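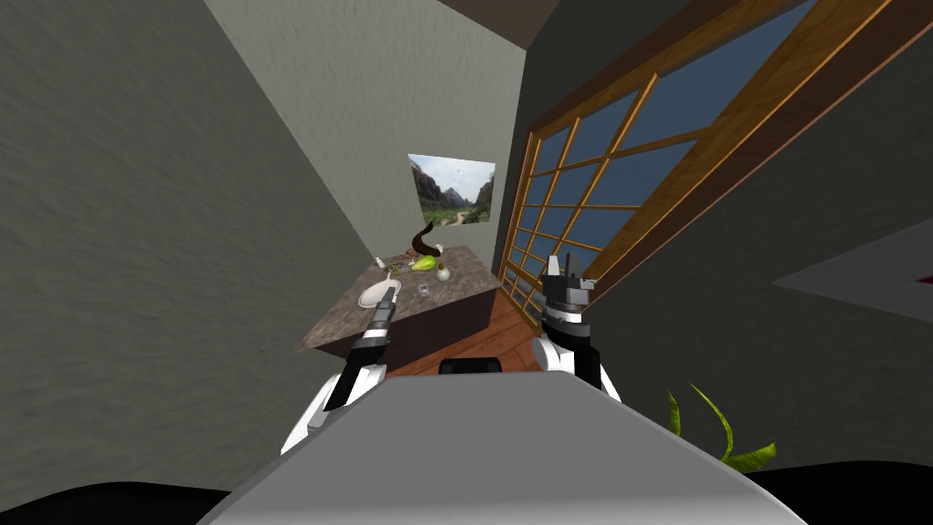 Pilcombe Gospel Singing Project
Progress report to the Nicholas Fund
1 July 2026
Prepared by Catrin Lloyd, project lead

This report covers the first half of the grant year. The grant pays for weekly rehearsals, the hire of the chapel hall, sheet music and the cost of taking the choir out to sing in other places.

Membership

The choir now has 67 members on the books. Attendance is better in the evenings than it was when we met on Saturday mornings, and we shall stay with the evening slot. We are still short of tenors. Two of the basses have been singing the tenor line in the quieter hymns, and that works well enough for services but leaves the bottom end thin in "Wade in the Water". I have written to the churches at either end of the valley asking for men who would like to try a rehearsal without having to commit.

The under-18s group started later than planned. It has 13 regular singers and meets for 45 minutes before the main choir. They have learned four songs by ear and are now starting on reading parts.

Singing out

We led worship at the Methodist church in Flirkville and sang at the care home there on the same afternoon. The residents asked for older hymns than we had prepared, so we put the folders away and sang what people called out. We have since added a set of these to our list and will use it on future visits.

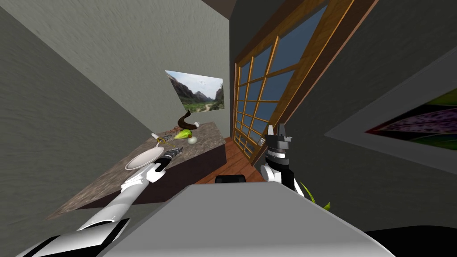

The May concert in Pilcombe chapel was our largest event so far. We printed 350 programmes and used them all. Entry was free, with a collection for the food bank. The sound in the gallery was poor, mainly on the spoken readings, and we will need a second speaker up there if we use the chapel again.

The exchange visit from the choir in Paris did not go ahead. Their director changed jobs and the new one could not confirm dates. We have not spent any of the travel money set aside for it. I would like to ask whether this could be moved to the coach budget, where costs have gone up since the application was written.

Music and accompaniment

Our pianist has moved away. A member of the choir is covering, and we are paying a drummer for concerts only. We bought 2 sets of new arrangements. One is in use. The other is pitched too high for our sopranos and is being written out again a tone lower.

Next six months

Recruit tenors and a permanent pianist.
Repeat the Flirkville visit in the autumn.
Begin rehearsing the Christmas programme in September.
Record three songs for the choir's web page.

The accounts and receipts are attached separately. Please let me know about the travel money before the end of the month if you can, as the coach firm wants a deposit.

Catrin Lloyd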